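Brultier Travel Board > Wildlife trips > Tumum boat safari, one night or two?

rhendriks
Posted 19 November 2019
We have 8 days in May and want to fit in Tumum. The lodge quotes two nights. Is that needed, or can you see the river otters on one early boat? Ruben

kaja_g
One night was plenty for us. We took the first boat and were back for lunch. The permit is paid at the gate, cash only.

Sastcombe
Disagree with kaja. We got fog on the first morning and saw nothing past the bank. The second morning was good – otters twice and a fish eagle. I'd book two.

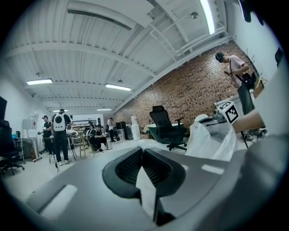 Also think about bags. The boats have no dry storage, so wrap your things yourself. Plain white plastic sheeting will do, tucked in well at the ends. Cardboard boxes are no use on the water.

kaja_g
Fog in May is not common. Paying for a second night just in case is a lot when the boat is extra.

rhendriks
What does the boat cost now? The site still shows an old price.

Sastcombe
2,000 for the whole boat, and it takes 4 people. Ask at the lodge desk, others are often looking to share.

kaja_g
Same price we paid. Ask for Štefanec landing, the other one is a long walk from the lodge.

rhendriks
Thanks both. I'll book one night and ask if they can hold the second.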